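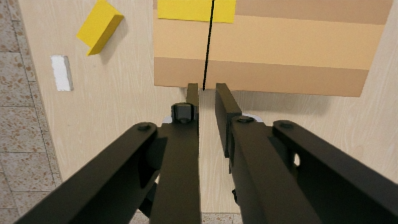
Karlijn thinks we should stop adding episodes to the tabletop set altogether and spend the rest of the week on the starting poses, and she wrote as much in the margin of my last page, in green ink so I couldn't miss it. Her point was that a policy trained on 444 demos that all begin from nearly the same place will learn that place very well and not much else. I read it over coffee and I have to say I've come around to most of it, though I'm not ready to stop recording!

Wednesday, morning, simulated room

So, a compromise. I kept the batch going but split it into groups of 30, and between groups I shift the starting pose by hand in the config (the randomizer still ignores the wrist, see Bent's note from March, which I keep meaning to act on). Same box task as before. Cleltville scene files, no changes to the lighting.
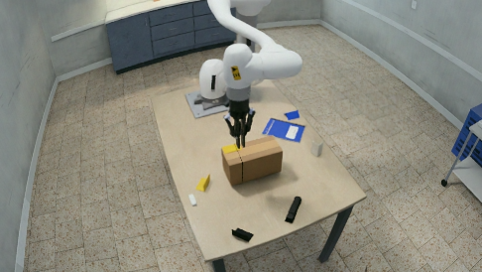

First group went through with 8 episodes rejected, which is more than I like. I replayed every one of them. 4 were me letting go of the teleop trigger too soon, an old habit, and the others were timeouts where I dithered over the approach and the recorder closed the file on me. I'm keeping the timeouts in a separate folder for now – Wim would like to try them as negative examples, and they cost us nothing but disk.

A thing to remember for whoever takes the afternoon: the Kodberg exporter writes the wrist stream and the room streams with separate clocks. If you trim one, trim the others with the script and don't do it by eye. I did it by eye last week and spent a whole evening wondering why the actions ran ahead of the pictures. 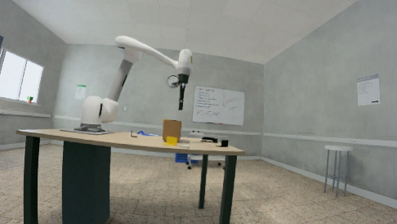

Second group was much smoother, partly because I'd warmed up and partly because I slowed the arm down a notch on the approach. I know slow demos make for a slow policy, and Lies will surely remind me, but I'd like one clean group at this speed so we can compare it with the faster ones before anybody argues about it. Speed is in the metadata, under "operator notes", spelled out in words because the number field still rounds.

I also went back over the language labels. We had three different phrasings for the same task and one with a typo in it, poor thing, copied faithfully through an entire folder. I fixed the typo and left the phrasings alone, as Karlijn says the variety is good for it.

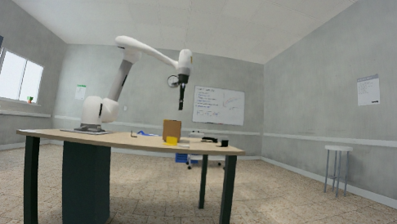 Left to do: rerun the sync check on group two, ask Ronaldo if the Wouters drive has room for the raw streams, and have a proper look at the wrist randomizer with Bent so I can stop typing poses in by hand. I'd also like someone else to drive for a group or two. It's all my hands in there so far, and I suspect the model is picking up my little hesitation before every close.

Recent entries
Trigger dead zone, second try
Relabeling the drawer set
Notes from the call with Sundon
Why the replay viewer skips the first step
Disk cleanup, what went and what stayed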